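Call for participants: does a tablecloth change how much you eat?

Cullinane Kitchen Table Study, open through July

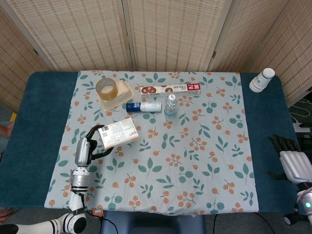

You have probably read that blue dishes make you eat less, or that a nicely set table makes people slow down. I have read it too, in magazines mostly, and I have never been shown numbers I believed. The studies I could find were small, and a few were paid for by companies that sell plates. So we are going to try it ourselves, and we would like people who don't much care how it comes out.

We need 12 adults who live in or near Prudley. You eat lunch with us on 2 visits, alone, at a table. The food is the same both times. The table setting may differ. We weigh what is left over and ask you a short list of questions, and then you go home. Each visit starts at noon and takes less than an hour.

Please don't sign up expecting to lose weight. You won't, or at least not because of us. This is not a diet and we are not giving advice. We may well find nothing at all, and if so we will publish that.

Who can take part: anyone over 18 who eats lunch most days. Who can't: people with food allergies (our kitchen is shared and I don't trust it that far), anyone on a doctor's eating plan, and anyone who works in table linens or restaurant design. Yes, one applied last time.

Pay is $600, split evenly between the visits. That is more than these things usually pay, and it comes with a catch -- you get the second half only if you show up for the second visit. We lost too many people last year to do it any other way.

To apply, write to Defne Yüksel at the Cullinane front desk with your name, age and the hours you can make. Questions about the method go to Alper Akgül, who will answer the hard ones too. If you think the whole idea is silly, say so in your note. It won't count against you.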